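Destico Opens Dive Training Center at Zundham Harbor

Former chandlery building will house classrooms, a compressor room and rental gear for new and returning divers

ZUNDHAM, April. Destico, a scuba training and charter operator, has opened a dive training center on the east side of Zundham harbor. The center brings the company's classes, gear rental, cylinder fills and boat check-in under one roof. Until now, students met in a rented hall up the hill and drove down to the dock for their open water sessions.

The building was a ship chandlery for many years and stood vacant before Destico took the lease. Work began last fall. The ground floor has two classrooms, a drying room and a rinse area with separate tanks for regulators and wetsuits. Upstairs are the booking office and a small lounge with a view of the slip. Divers can now walk from the changing rooms to the boat in a couple of minutes.

"We used to spend the first part of every morning loading a van," said Hala Salameh, managing director of Destico. "Now people show up, sign in, check their gear and get on the boat. It gives us time for a proper briefing before we leave the dock."

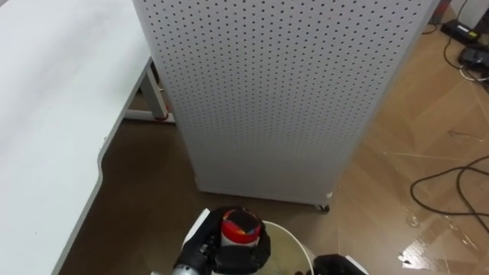 Courses and Schedule

The center will run entry-level, advanced and rescue courses from spring through late fall, with classroom-only sessions in winter. Entry-level classes are limited to 5 students per instructor in the water. Each course includes theory, confined water practice in the sheltered basin behind the breakwater, and open water dives from the company's boat, the Hedegaard.

Llinos Gwilliam has been named head of training. She came to Zundham after running a liveaboard program and will oversee all instructors and divemasters. Under her plan, every student does a buoyancy session before the first boat dive, including certified divers who have been out of the water for more than a year.

"A lot of our guests learned on vacation somewhere warm and then stopped," Gwilliam said. "They have the card, but they don't remember how to weight themselves for a thicker suit. One afternoon in the basin fixes most of that."

Refresher sessions start at 1 p.m. and can be booked up to the evening before. Morning boats leave at 8:30. Divers should plan to be at the center 45 minutes earlier with their certification card and logbook. A medical form is also required and can be filled out at the front desk. Night dives will be offered in the warmer months when tides allow.

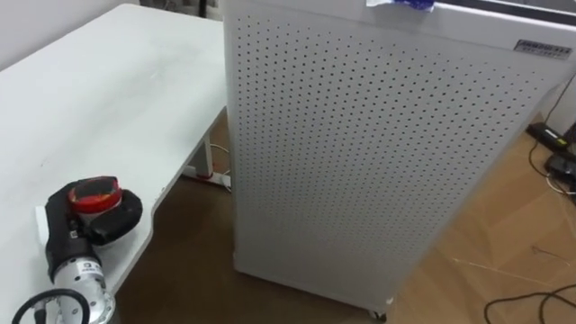 Dive Sites

The Hedegaard will visit sites within a short run of the harbor. The most popular is the Landex, a coastal freighter that lies upright on sand with its deck at 40 feet. The wheelhouse is open on both sides, and schools of pollock gather over the forward hold for much of the summer. Divers are asked to stay outside the engine room, where silt builds up and the exits are narrow.

For beginners, the company uses a shallow reef on the lee side of the point, where there is little current and a permanent mooring line. More experienced groups can book the outer wall, which needs slack water and an advanced card.

Skipper Hafþór Kvaran will run the boat through the season. Kvaran said trips will be called by 7 a.m. on days with doubtful weather, and that guests will receive a text message either way. If a trip is canceled by the skipper, guests may move to another date or take a full refund.

Local Dive Club to Use Classrooms

The Zundham dive club will hold its meetings at the center during the winter. The club has logged 453 dives on the Landex over the years, and its members have drawn a site map that hangs by the front desk. Waterproof copies are sold at the counter, with the money going toward mooring upkeep.

"Having a place to dry a suit and sit down with the logbooks makes a big difference in January," said club president Birthe Nørgaard.

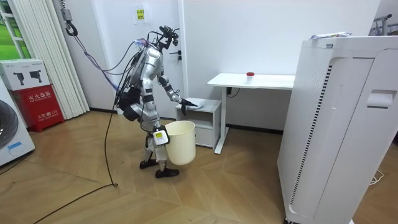

Nørgaard added that the club plans to keep its spring harbor cleanup, which starts from the slip next to the building. Non-members with their own gear are welcome to join, and surface helpers are needed as well.

Cylinder fills are open to any certified diver during business hours. Cylinders must be in test.

About Destico

Destico offers scuba instruction, boat charters and equipment rental in Zundham. The company hosts around 1000 diver visits a year.

Media contact: Lesia Bilyk, Destico press office, Zundham Harbor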